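Visita al centro de pruebas de Griltthorpe: transmisión, suspensión y banco de rodillos

Griltthorpe, 15/11/20

El centro de Griltthorpe ocupa una antigua cantera de caliza a las afueras de Stustley. Rendent lo utiliza para la puesta a punto de sistemas de tracción total destinados a furgonetas y derivados comerciales ligeros. La visita duró una jornada y se dividió en tres bloques: taller de transmisiones, banco de rodillos y pista exterior. Nos acompañó Roald Nordin, responsable de ensayos de bastidor, y en la parte de calibración se incorporó Embla Kristiansen.

El vehículo de referencia era una furgoneta de batalla media con motor transversal diésel y tracción delantera de serie, a la que se añade una toma de fuerza en la caja de cambios, un árbol de transmisión en dos tramos y un embrague multidisco delante del diferencial trasero. El conjunto pesa 80 kg más que la versión de dos ruedas motrices. Nordin atribuye la mayor parte del incremento al subchasis posterior, que sustituye al eje torsional por un esquema multibrazo y obliga a desplazar el depósito de combustible hacia el costado izquierdo.

En el taller había dos unidades desmontadas. La primera correspondía al embrague de la generación anterior, con bomba hidráulica accionada por diferencia de giro entre ejes. Ese principio tiene una demora conocida: las ruedas delanteras deben patinar antes de que se genere presión. La segunda era la unidad actual, con actuador eléctrico y precarga permanente. La precarga mantiene los discos en contacto ligero y elimina el juego inicial, a cambio de un arrastre que se nota en el consumo. Embla Kristiansen no quiso concretar cuánto; remitió a los valores de homologación, todavía pendientes.

El desgaste de los discos se inspecciona por muestreo. Las piezas retiradas de los vehículos de durabilidad presentaban cristalización superficial en los bordes exteriores, un patrón habitual cuando el embrague trabaja mucho tiempo con deslizamiento parcial y poco caudal de aceite. La solución adoptada consiste en dos ranuras radiales adicionales por disco y un cambio de viscosidad en el lubricante. El intervalo de sustitución del aceite no varía.

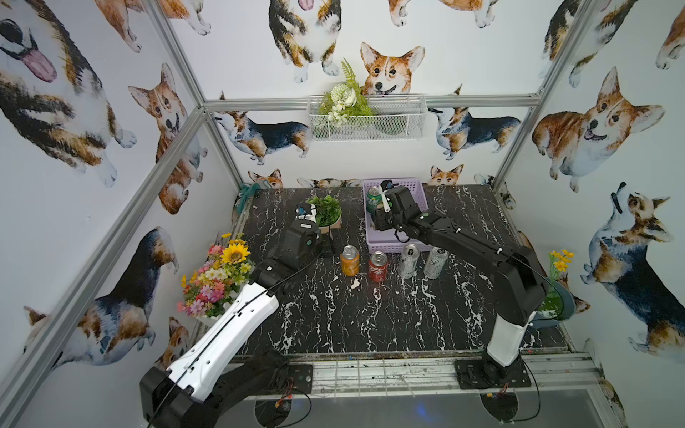
El banco de rodillos admite los dos ejes de forma independiente, de modo que se puede simular una rueda sobre hielo y las otras tres sobre asfalto. Durante la demostración se bloqueó la resistencia de los rodillos traseros y se liberó la de los delanteros. El reparto pasó al eje posterior sin sacudidas perceptibles desde el asiento del acompañante. El par máximo registrado en el árbol de transmisión fue de 383 Nm, dentro del margen admitido por las juntas homocinéticas. A partir de ese punto interviene la gestión del motor y recorta la inyección.

Eilif Sæther, que se ocupa del control de estabilidad, explicó la coordinación entre el embrague y los frenos. Con el modo de baja adherencia activado, el sistema permite más deslizamiento en las ruedas delanteras y retrasa la actuación del freno sobre la rueda que pierde contacto. En modo normal la prioridad se invierte. No hay reductora ni bloqueo mecánico del diferencial trasero. Se estudió un bloqueo por garras, descartado por coste y por falta de espacio junto al soporte de la rueda de repuesto.

La pista exterior comprende una rampa de hormigón con juntas transversales, un tramo de cruce de puentes, un vado y un circuito perimetral de zahorra. Llovía desde primera hora y el vado estaba cerrado. En la rampa, la furgoneta arrancó en parado a media carga sin recurrir al asistente de salida. En el cruce de puentes el recorrido de suspensión resultó escaso: la rueda trasera interior se despegó del suelo en el segundo obstáculo y el avance dependió del freno selectivo. El proceso lleva aproximadamente 2 segundos y exige mantener el acelerador constante. Levantar el pie reinicia el ciclo.

En zahorra el comportamiento fue correcto. Los amortiguadores traseros llevan un tarado de extensión más firme que los de la versión normal, y en vacío la zaga rebota en ondulaciones cortas. Con lastre desaparece casi por completo. Kjell Söderlund, que conducía la unidad de apoyo, considera que el muelle es demasiado rígido para el uso real de estos vehículos, que circulan muchas veces sin carga. Nordin no comparte esa opinión y defiende el tarado por la altura libre con la masa máxima autorizada.

Quedaron sin ver la cámara climática, ocupada por un ensayo de arranque en frío, y la zona de corrosión. Ekrem Ekinci, del departamento de compras técnicas, facilitó el listado de suministradores de los protectores de bajos. La chapa del cárter se estampa en Cárdenas y se monta con tornillería de cabeza embutida. El protector del diferencial trasero será opcional.

La siguiente fase de ensayos se hará con neumáticos de invierno y con la segunda versión del programa del actuador.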